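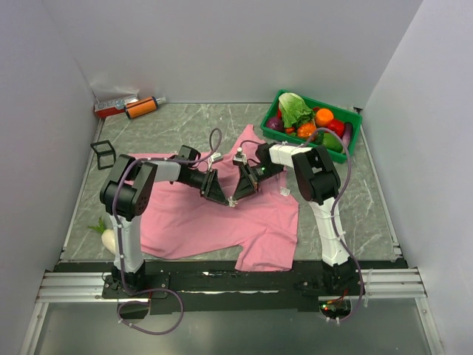
Zarkix Garment Care, Diststead site
Minutes of the folding and packing meeting
Date: 20/10/2021
Present: site manager, folding lead, packing lead, stores, laundry lead
Apologies: transport

1. Minutes of the last meeting
Agreed as correct. The August stock figures were missing from the appendix and have now been added.

2. Work surface
The grey marble-patterned surface is to be kept. The folding lead reported that pale shirts show up well against it. Dark grey shirts do not, and hems are being missed on late shifts. Stores offered a plain light mat. Agreed to try one mat for 4 weeks and compare the number of refolds.
The surface is to be wiped at the start of each shift and after any garment with loose fibres. Spray goes on the cloth and not on the surface.
Action: stores to order one mat.

3. Side and back walls
The white walls are to stay clear of notices. The fold chart is to be moved to the inside of the stores door. Scuffs may be cleaned with mild soap only.

4. Shirt folding
The present method was read through and left as it stands except at step three.
Step one: lay the shirt flat, front down, collar away from the folder.
Step two: smooth from the middle outwards.
Step three: bring each side in to the middle line, sleeve laid straight down the back. The old wording allowed the sleeve to be doubled at the cuff. Deleted.
Step four: fold the hem up to the collar in two turns.
The packing lead asked for a finished width that fits the Torkby carton without bending. Width to be measured on ten shirts of each size. The laundry lead noted that shirts arriving damp will not hold the second turn and should go back to the dryer.
Action: folding lead to reissue the method sheet.

5. Crates
Vegetable crates continue in use for small items. They are light and they stack, but the slats can mark cotton. Agreed that a crate used for clean garments must have a liner. Crates with split edges are to be taken out of use.
The last delivery note from Sầm was short by 5 liners. Stores has written to them.
Action: packing lead to check all crates before the next delivery.

6. Packing quantities
The Torkby order remains at 200 shirts, in two lots of 100. Lots are to be labelled on the short end of the carton. Mixed sizes in one carton are not accepted by the customer.

7. Any other business
Lint rollers: the request for a larger size was turned down on cost.
The broom borrowed by transport has not been returned. Carried over.

8. Next meeting
To be fixed once the mat trial has ended. Stores to circulate the refold figures beforehand.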